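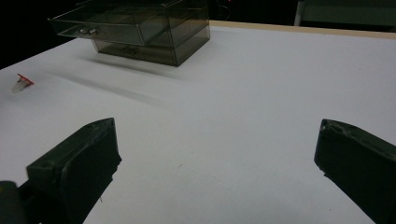
Most of the trouble in a demonstration recording is settled before the fingers close on anything. By the time you're reaching, you have already decided where the object sits, how the light falls and whether the drawer you plan to use is open, and if you decided those things by accident then the recording is of an accident. Take the smoky acrylic drawer unit, a favourite on benches everywhere for teaching a policy to put small things away. With the upper drawer pulled out, the lower one shut and the little red-topped piece lying well off to the side on the white tabletop, you have a perfectly respectable starting state. You also have tinted panels the table shows through, a soft shadow spreading over the work area, and a decision to make about what counts as finished.

What follows is the handheld procedure we use at Pullow, lightly adapted from the Mundorel bench rules, which were longer and contained a page on footwear. It covers tabletop tasks with drawers, lids and small parts.

Step 1. Write the task as one sentence.

One verb for each thing that moves. "Put the part in the upper drawer and close the drawer" is a task. "Tidy up" is a personality trait. If the drawer starts open, say so in the sentence, and don't let anyone record the closed-drawer version under the same name because it felt similar at the time. It will feel less similar in training.

Step 2. Fix the starting state, then vary it on purpose.

Decide what stays put and what is allowed to wander. In our drawer tasks the unit may turn or slide between episodes, the part may start anywhere within comfortable reach, and the drawer opening stays within the range on the task card. Write the range down. People left to randomize by instinct will put the object in the same four favourite spots until the cows come home, and then swear they covered the whole table.

Step 3. Check the surface.

Wipe it. Stray marks, crumbs and bits of tape are all fair game for a model looking for a shortcut, and models are extremely good at looking for a shortcut. If a mark won't come off, note it on the card and carry on. Do not colour it in with correction fluid. We've had that conversation.

Step 4. Look at the fingers.

Worn tips still grip, up to a point, but a chipped edge changes how a small part sits between them. Swap tips in pairs, between batches, and record the swap. Pairs means 2. A new finger beside an old one is a third kind of gripper, and you haven't got a third kind of gripper in your metadata.

Step 5. Start wide, pause, then move.

Open the fingers fully and hold still for a moment before approaching. Come in at a speed you'd be happy to see a machine copy near your own knuckles. Clear plastic needs extra patience, as the near edge of a drawer is easy to misjudge when you can see straight through it. If you bump the unit, finish the episode and flag it. Quietly nudging it back with your elbow is not a manipulation skill we're trying to teach.

Step 6. End properly.

The finished state gets its own sentence on the card. For a close-the-drawer task ours reads "front flush with the body, fingers clear." Hold there briefly before you stop. Episodes that end while the hand is still leaving are the reason batch 1114 lives in a folder by itself.

Step 7. Batch and review.

We cap a batch at 120 episodes, after which operators start getting creative. Review is done by someone who didn't record it, using three labels: keep, flag, bin. Flagged episodes keep their flag forever, even when the deadline is close and they look quite nice if you squint. A drawer task goes to training at 400 kept episodes. Arguing for 400 "mostly kept" ones has been tried.

A note on lighting

Leave the lamps where the card says. If you want shadow variety, make it a listed variable with its own positions, and keep a dark background dark for the whole batch. Opening the blinds halfway through is a new condition, however cheerful it makes the room.

Related guides
Labelling failed grasps without hurting feelings
Valdovinos task cards: filling in the back page
Plukness fingertip care and storage
When to retire a bench object

We use cookies to remember your preferences. By continuing to browse, you agree to our cookie policy. Accept | Manage settings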